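Four-day weeks and the numbers behind them

Every December my inbox fills with reports on the future of work, and every January somebody quotes them at me as fact. This winter's favourite is the claim that firms lose nothing by dropping from 5 days to 4. I would like it to be true. I just don't think the evidence will bear the weight being put on it.

Take the Forkano survey, which has been passed round more than most. It drew on 325 replies, nearly all from managers who had chosen to run a trial and then chosen to fill in a form about it. Firms that gave up in the second month are missing. So are the people on the late shift, who were never offered the day off in the first place.
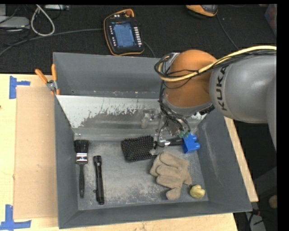
A KUKA arm with its gripper down in a metal bin.

Groen, with almost 2000 staff, says output held steady. Output of what? In the sales office they counted calls. In the warehouse they counted nothing new, and the rota stayed as it was. Carby at least published its sick leave figures, though it stopped after one quarter, and I have asked twice why.

My own guess is that shorter weeks suit some jobs very well and squeeze others badly. A payroll clerk can skip a dull meeting. A care worker can't skip a breakfast. Until someone follows both for a couple of years and prints the bad results next to the good, I'll keep my hand down when the vote comes round.

© Wirkurar | Contact us | Back to top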